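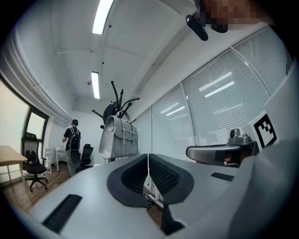

Which gripper should I start with if I have never used one before?
Start with the two-finger hand-held one, the Carkodel. It works from a plain squeeze, it needs no air line, and the finger pads can be swapped with one small hex key. Most people are picking things up with it inside ten minutes.

What are you comparing in this round?
Two hand-held grippers, the Carkodel and the Wamurholm, and one arm-mounted gripper, the Kuviditz. The two hand-held ones are used by a person walking about. The Kuviditz stays on the arm at the bench and repeats the same jobs from recordings. All three use two fingers. We left suction cups out this time.

Is this a buyer's guide?
No. These are notes from our own trials, put into question form as the same questions kept arriving by email. We bought the Carkodel and the Kuviditz. The Wamurholm is on loan until August.

How many picks have you done so far?
2,000 in total. The Carkodel has had 874 of them and the Wamurholm 529. The rest were on the Kuviditz, which was slower to set up and lost several afternoons to a controller fault.

What counts as a pick?
Closing on the object, lifting it clear and putting it down again at the marked spot. If it slips but is caught before it lands, we log it as a slip and it does not count as a pick. Dropping it counts as a failure.

Which finger pads work best?
Patterned pads did better than smooth ones on cloth, webbing and card. On glass jars we saw no real difference. Soft smooth pads were easier to clean, so we keep a set for the kitchen objects.

Can these grippers lift a bag by its handle?
The Carkodel can, if the handle stands up on its own. Floppy handles are a nuisance with all three. Come in from the side, close slowly, and lift a little before pulling away. If the bag is on a hook, the lift has to come first or the strap catches.

Which lens should I put on a hand-held gripper?
We tried a normal lens and a fisheye. With the normal lens you lose sight of the object in the last few centimetres, and the recordings are poor for training anything. The fisheye bends straight lines and has to be calibrated, but it keeps the fingers and the room in view together. We have stayed with the fisheye on both hand-held units.

Do I have to calibrate every time?
After any knock, and whenever the lens has been taken off. Otherwise once a week was enough for us. The routine wants 31 views of the printed board. It will run with fewer, but the error at the edges gets noticeably worse.

What are the printed square markers for?
The software uses them to work out where things are. Print them matt, keep the white border, and stick them on something flat. Glossy paper under ceiling lights gave us more lost readings than anything else.

Does lighting matter much?
Yes, more than we expected. Large windows cause trouble in the late afternoon because the exposure jumps as you turn. Fix the exposure by hand before you begin. Reflections off glass walls are less of a problem, although the tracking did drift twice when we walked close alongside one.

Can people be in the room during a recording?
With the hand-held units, yes. Ask them first, and blur faces before you share anything. With the Kuviditz arm powered up, stay outside the taped line.

Which controller do you use with the arm?
The Begović. It is not the fastest, but the stop button is where your hand expects it and the logs are readable. An older controller we tried first dropped its connection when the laptop went to sleep - we never found a setting that cured it.

How long does the battery last?
The Carkodel runs for almost a full working day if you turn the screen down. The Wamurholm needs charging at lunch. The arm runs off the mains.

Are hand-held grippers tiring to use?
They can be. The Wamurholm is front-heavy and the wrist feels it after half an hour. We swap operators between sets, and short sets gave cleaner recordings anyway.

Can I have the recordings?
Not yet. The file names need tidying and some of the sets have no notes. We will add a link on this page when they are ready.

Last updated 23/12/2023

31 shares
4 comments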